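Filasham Wool and Fabric Wash, 1 litre

I started making this in my laundry after one too many jumpers came out stiff as a board. Now it's Laduvwood's best seller — 1,326 bottles went out the door last July, and I still can't believe it!

It's a plain liquid wash with no dye and only a little eucalyptus oil (the smell fades once things are dry). Three capfuls does a full front loader. For handwashing, use 20 mL in a tub of cool water and leave it alone for a bit.

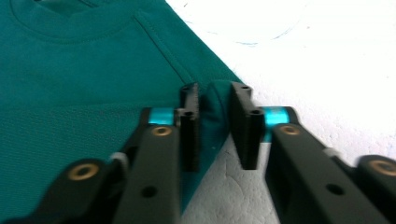
Bennani wrote in to say it got the grey out of old cotton tees, but that the cap drips if you don't wipe it. Fair call, and the new caps from Juvent are a better fit.

I use it on coloured cottons, merino and the kids' uniforms. Please don't put it on silk or leather trim, and go easy if you're on tank water.

There's a 200 mL travel size too, handy for camping. 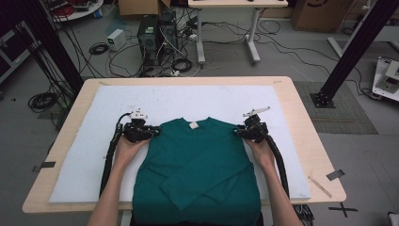

Dark teal long-sleeve, front side up.

Refills are cheaper than bottles. Postage is worked out at the checkout.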